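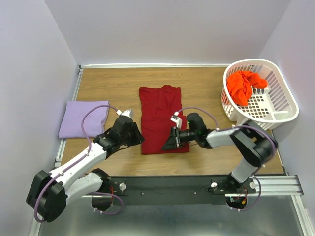

Leonora Galang wrote in to ask whether we really need a written rule for when a folding run counts as finished, seeing as everyone on the Prillamo benches already knows a folded shirt when they see one. It's a fair question, and I've been turning it over ever since, because I used to think exactly the same thing!

What changed my mind was going back through our May logs. Out of 1478 folding runs, 625 had been marked "done" by one person and "partial" by another, and most of those came down to small matters like a sleeve peeking out or a collar turned under. So the Lolldale practice sheet now says it plainly. A garment is done when it lies flat, no sleeve sticks out past the body, and both grippers are open and clear of the cloth. If a gripper is still over the shirt, the run is still going, however nice the fold looks (I know, I know, it's tempting to stop early).

Two other small changes while we're at it. Pieces that haven't been folded yet stay in the basket, and finished ones go off to the side where neither arm has to reach across them. And please look over the cables before you power up — they should hang with enough slack for the full reach, but never so low that they drag on the cloth.

Yasaman Ahmadpour is keeping the master copy of the sheet in the Nultelura folder, and she'd be glad to hear about any fold that doesn't fit the wording. Towels were easy. Hooded sweatshirts are still under discussion, and comments on those are open until the next issue.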